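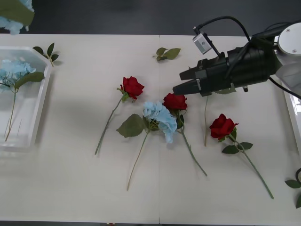 Checking the finger pads before touching the camera calibration is the wrong way round, according to a comment on my last post about this cell. The commenter's point was that a shifted camera bracket shows up as a bad grasp, and you can waste a morning swapping pads that are fine. Fair. I have changed the order below.

The cell is the one I call Momo. It sorts artificial flowers, roses and hydrangeas, and the arm picks them by the stem. Stems are thin and the blooms are wide, so a small offset at the wrist that would never matter with boxes means a missed pick or a squeezed petal cluster.

Weekly check, in the order I now do it

1. Power down and look at the cables. The wrist camera lead and the gripper lead both need enough slack for a full turn of the last joint. I rotate the wrist by hand to each end and watch the loops. If a loop goes tight, I move the tie back toward the arm.

2. Check the camera bracket. It is thin, and the screws work loose. I put a paint mark across each screw head and the bracket, so a turned screw is easy to spot. If any mark is broken, tighten and recalibrate. My script from the Fidum folder takes 40 poses and prints the error at the end.

3. Close the fingers on a feeler gauge. They should meet evenly along the length. On Tuesday the tips touched first, which pointed to a worn pad on one side. I replaced both - one new pad against one old pad never closes straight.

4. Lay out flowers and run 50 picks at low speed. Mix the types and let some stems cross, because separated flowers hide most faults. I log each miss with the flower type.

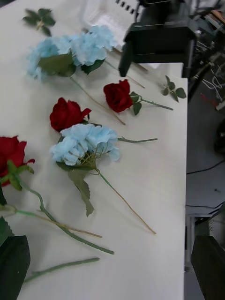
5. Repeat the run at 70 percent speed. If the misses only appear here, I look at the joint settings before the gripper.

The pick counter stood at 703 when the pads were changed. The previous set came from Pronach and had a softer face. The new ones are harder and grip the stems lower, so I took the closing force down one step. I have not yet tried them on the leaf sprigs, where the stem is short and the fingers come close to the table.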